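Unit 6: Task Allocation After Automation
Handout, revised May 10, 2024

Reading: Fontana case packet, sections 2 and 3. Bring the shift log sheets.

1. Background

Bromimstead operates serviced apartments and staff kitchens on one site. Before the change, each cleaner handled a full room: surfaces, floor, dishes, trash. Under the Hitine program, trash collection was moved to mobile robots. The rest of the room stayed with the cleaners. The site produces 4,000 bags in a normal August, the busiest month.

2. Terms

Allocation: the assignment of a task to a person or a machine.
Handoff: the point at which a task passes from one to the other.
Residual work: whatever is left to people once the machine has its share.
Exception: a case the machine stops on and reports.

3. What changed in the job

Lifting went down. Walking did not, as cleaners still visit every room. Two new duties appeared on the log sheets: preparing the handoff and clearing exceptions. Neither was in the original job description, and neither was timed when the staffing plan was drawn up.

Preparing the handoff means tying the bag and setting it on open floor. A bag left open or pushed against furniture is likely to become an exception. In the first trial 40 exceptions were logged, of which 17 were traced to bag placement. The trial report listed these as "user error." Consider whether that label is fair when the placement rule was issued after the trial began.

Exceptions are sent to the nearest cleaner by handset. The cleaner leaves the current room, clears the problem and returns. Time lost to the interruption is recorded under cleaning, so it does not show up as a cost of the robot system.

4. Simulation

Placement rules were tested in Urnex, a room simulator, before they were written into the work instructions. Simulated rooms contain ordinary furnishings so that the bag has to be told apart from them. The simulator models the room and the bag. It does not model the person who ties the bag, or how long that takes.

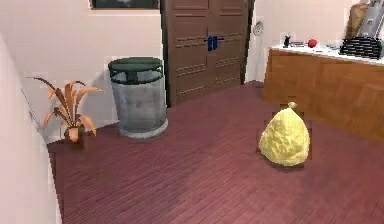

Fig. 6.1. Simulated room with a tied yellow bag on open floor between the trash can and the counter.

5. For discussion

Mark the handoff in Fig. 6.1. List the steps a person must complete before it.
Which of those steps existed before the program?
Rewrite the cleaner's job description to include residual work. State who should approve it.
Propose a log category for exception time.

Written answers are limited to 2 pages.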